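[Flukness-list] Re: butcher-block bench top, oil or leave it?

From: Pui-shan Kong
To: the Flukness shared workshop list

Hi all, hi Cheung,

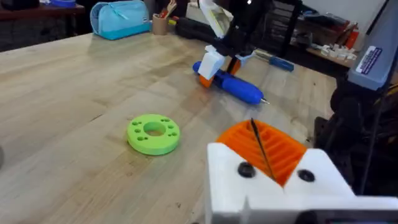
Thanks for asking about the bench top, because I have been dying to talk about it and my family has stopped listening! Your message first, so people don't have to dig for it:

> Pui-shan, you said last month you were going to sort out the top of
> the long bench. Did you ever do it? I'm about to buy a butcher-block
> top for my own garage and I can't decide whether to oil it, varnish
> it or just leave it alone. I do mostly small plastic parts and a bit
> of screwdriver work, hardly any glue. Also, do you sand out every
> mark or do you live with them? I'm worried it'll look awful in a year.
>
> And are the green rings with the little holes still the thing
> everybody is making? I have lost track.
> Cheung

So, yes, I did it, and I love it. Go for the butcher block. I've worked on steel, on an old door and on that horrible slick white stuff we had in the Tratel building, and wood strips beat the lot. Things stay where you put them. If you drop a tiny screw it makes a nice dull tap and you can usually find it again (on the steel bench it went ping and was gone until spring).

On oil or varnish, I say oil, for your kind of work. Varnish looks great for a few months, and then you get one deep scratch and the whole top has to come back to bare wood before you can fix it. With oil you just rub a bit more in. What I did was clear everything off on a Monday night, go over it with 96 grit where it was rough (I had an odd pack of it, 100 would do just as well), then 200, always along the strips and never across. Wipe with a damp cloth, let it dry overnight, one light pass with the 200 again, and then oil. Put it on thin! I wiped on the first coat, waited 30 minutes, and wiped off everything that hadn't soaked in. Second coat the next evening, same again. Then I kept people away from it for two days, which was by far the hardest part.

Please be careful with the oily rags. Lay them flat outside to dry or drop them in a can of water with a lid. Don't ball them up and throw them in the trash, they can catch fire all by themselves.

As for the marks, I live with them. I sanded out the rough spots that would catch a sleeve and left everything else. There are still scuffs and some darker streaks running with the grain, and I think they look terrific. Pale wood on its own can be a little bit dentist's office. A year of use will make yours look better, I promise.

The other thing I like is how well you can see parts on it. The lime-green rings practically glow! And yes, we are still making them, or at least I am. They're the flat fat ones with the big hole through the middle and the small holes in pairs out toward the rim. I do all my checking with the ring lying flat on the bench. If it rocks when you press on one side, the print has curled, and on this top you feel it right away. Then I clean up the small holes by hand, slowly, with a bit twisted between my fingers. A power drill melts the plastic and you end up with a furry edge. Ask me how many I spoiled before I learned that. (10. It was 10.)

For the screwdriver work, get one with a fat rounded handle if you don't have one already. I did a whole evening of small screws with a skinny one and couldn't open a jar the next morning. With a fat handle you can push down and turn without pinching, and your wrist stays straight. It rolls less, too.

Two small things about buying the top. Check that it's flat before you carry it home, by putting a long ruler across the strips in a few places. And oil the underside as well, even though it's boring and you're lying on your back to do it. Ours was only done on the top at first and it started to cup. The Skitlow branch had the same trouble and ended up screwing a brace on.

I have half a can of oil left over and you're very welcome to it. It's on the low shelf by the door with my initials on the lid. If anybody else has done one of these tops, I'd love to know how often you put on a fresh coat. I was thinking twice a year but I may not be able to wait that long.

Pui-shan

Contact the list owner | Copyright Flukness shared workshop, posts belong to their authors | Back to top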